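Search this site Go

We use cookies to keep the lights on. Accept / Manage

I own 47 pairs of work gloves, and I wear two of them. The rest live in a crate by my back door (my sister calls it the glove hotel), and last July I finally tipped the whole lot out on the porch and tried them on, one after another, until my coffee went cold.

The leather ones from Bekum are gorgeous and I can't pick up a screw in them. The rubbery Lekard pair, $5.00 at the hardware store in Gauthier, makes my hands sweat in a minute flat. What I keep reaching for is plain old knit! It gives at the knuckles, it goes a bit fuzzy, and I can still pinch something small.

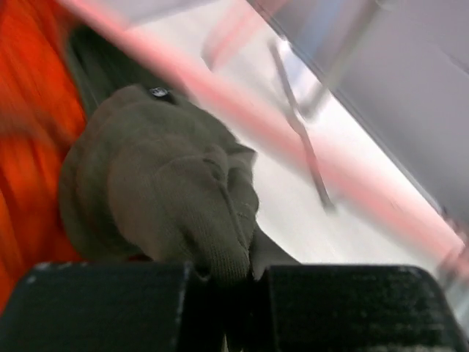

HOME & HANDS | Gear

Olive-gray is my color these days, and I do love a little snap or button on the back.

Comments (3)

prarnska_fan: Knit forever. Mine go in the wash with the towels.

dirtundernails: Leather needs a whole season, give it time!

mudroom500: 47 pairs?? I feel so much better now.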